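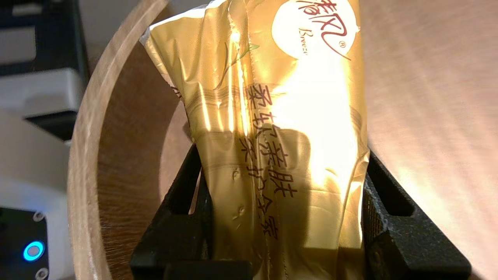
2025-12-09

Notebook, bench 2, paper conservation side. Long one today, sorry to whoever has to read it back (probably me, in March, swearing).

Picked up the Wundell ledger again. The wheat starch paste I made up yesterday had gone a bit weepy around the rim of the jar, so I strained it twice more through the horsehair sieve and it came good. Consistency of yogurt, the thin kind. I know we have the ready-cooked stuff on the shelf and I know it would save me the better part of a morning, but I like how the fresh paste grabs and I'm going to keep making it until somebody stops me!

State of play on the ledger: 1,087 leaves, iron gall ink, half leather over boards, spine leather gone to red rot from the head cap to the third band. The text block is in better shape than I let myself expect. Sections 1 to 7 are all off the old cords now and lying between blotters with the light boards on top. Section 7 fought me. Whoever did the last repair used animal glue like it was frosting, and it had run right down into the fold, so I had to poultice the thing with methyl cellulose for forty minutes, scrape, poultice again, scrape again. Bone folder only, no steel near it. The fold came out with one new split, 2 cm at the tail, and I'm annoyed with myself, but there was already a weak line there and it'll take a guard anyway.

Ink test on the section 7 leaves: bathophenanthroline strips, three spots, all three went pink. So free iron(II) ions, so no water near these until we've talked about the phytate treatment. I had been sort of hoping to get away with local humidification and a cuddle. Written on the job sheet in red. Please nobody float these leaves!!

For the tear repairs on anything with ink crossing the tear I'm switching to remoistenable tissue with gelatin. Made up a test sheet this afternoon:

gelatin type B, 3% in deionized water, left to swell an hour, then warmed to 40 C
brushed out on polyester film
5 gsm kozo tissue laid on, left to dry flat overnight

Will peel it tomorrow. Last time I got the gelatin too thick at one end and the tissue stuck down like a stamp, so I used the wide hake brush and went quick. Looked even while it was still shiny, which means nothing, but I felt good about it.

Toning. I want a warm tan for the guards, a shade lighter than the original paper so that you can find the repair if you're looking. Acrylics, very dilute: raw umber, a touch of yellow ochre, and the tiniest poke of black. First batch came out pink. Second batch came out like weak tea, which on the leaf was nearly right under the north window and wrong under the bench lamp. I'm going with the window. The reading room at Semberg has daylight tubes and that's where people will see it. Toned strips are pegged on the line over the sink, leave them be, they drip.

The humidity thing again. Logger by the press read 58% when I came in and crept down to 47 by lunch once the heating got going. That's too much of a swing with open sections out. I put the silica gel cassettes in the big drawer and moved sections 1 to 4 in with them. The rest stay under boards until I can free up the second drawer, which is full of the Enache maps, and those can't move before the crate comes. Did the crate get ordered? I wrote it down in December's list and then I didn't tick it, and I can't remember if that means it didn't happen or I just didn't tick it.

Sewing thinking, so I don't lose it: I'd been set on new linen cords to match what came off, but having had the sections in my hands all day I think the ledger wants to open flatter than cords will let it. It's going to be used. People will put an elbow on it. Flat linen tapes, five of them, unsupported endbands, and then a hollow so that the new spine leather isn't taking the strain every time someone goes looking for the price of oats. The board attachment could be a split board, except that we want to keep the old boards, so maybe slot them. I haven't slotted a board since the Keven bibles and I made a mess of the first one. Need scrap board to practice on, the dense stuff, there's an offcut pile under the guillotine.

Thread: 18/3 for the swell. I did a quick count on my fingers and with that many sections the thicker thread would give a spine like a loaf of bread. Maybe even 25/3 through the middle. Will sew up a dummy with plain cartridge and see.

Things found in the gutters today: sand (blotting sand I think, sparkly), one pin, very rusty, a pressed oat husk, and a scrap of newsprint with a bit of an ad for boot polish. All bagged and labeled with the leaf number. The pin left a nasty halo on two facing leaves and I've dry cleaned around it with smoke sponge but not over it.

Costs: leather quote came back and it's 3,000 for the whole job's worth of calf if we take the full skins. That's more than I budgeted, but the half skins had flay marks in exactly the wrong place. Waiting on a second quote.

Tomorrow:
peel the gelatin tissue and test on scrap with iron gall ink
section 8 off the cords, poultice first and then look, not the other way round
look at the toned strips once they're dry, by the window
scrap board, practice slots
order more blotter, the heavy one, we're down to the ends
ring about the crate

Paste jar is in the fridge, top shelf, with the date on it. Not custard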